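Second week with the gripper comparison, and I finally have something to write. The task did not change from my last post: parts of an old desktop tower go between the case and the printed fixture at its left side. The arm is the same for all tests, only the fingers, the controller settings and the wrist camera are changed.

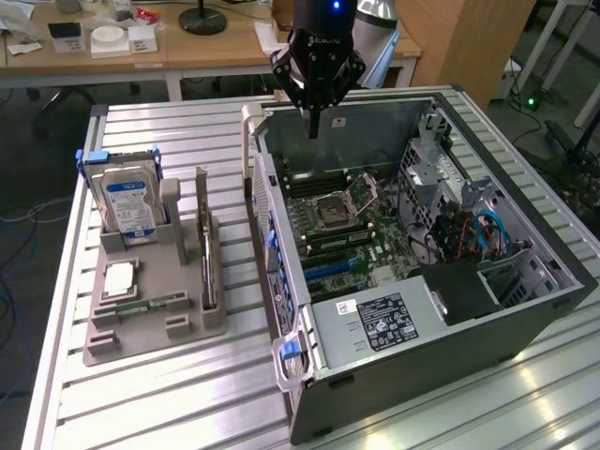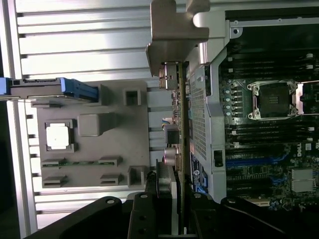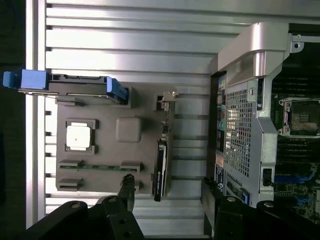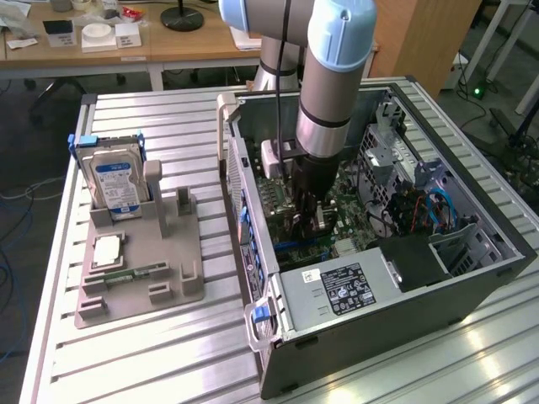

I began on Monday with the long Muren fingers. They are narrow at the tip, and for memory this is very pleasant, because the slots are close together and every millimeter counts. For cards I like them less. When the card is held only at one end, it can turn a little between the fingers, and then it enters the slot with an angle. I increased the force to 70 percent and the turning became smaller, but I do not want to use this value for a memory module.

The Rimex fingers are shorter and wider. They hold a card very well. Inside the case they are a problem near the power supply, where I had to change the approach path two times.

I did 37 trials with each set, same start position, same speed. I will put the table in the next post, when I have checked my notes again (on two lines I cannot read my own handwriting).

About the cameras I am more sure. The fixed one is good to see if the arm is going to touch the case wall, but for the last centimeter I trust only the wrist view. The aluminum rails reflect a lot of light, so I lowered the exposure and now the edges of the fixture are easier to find for the software.

Some readers asked for the price. The Prendel controller was 2,199 with the cable set, and I paid for it myself. The gripper from Bauerfeind costs 3,266, so for the moment it stays on my wish list. Next I want to try softer pads on the Muren tips.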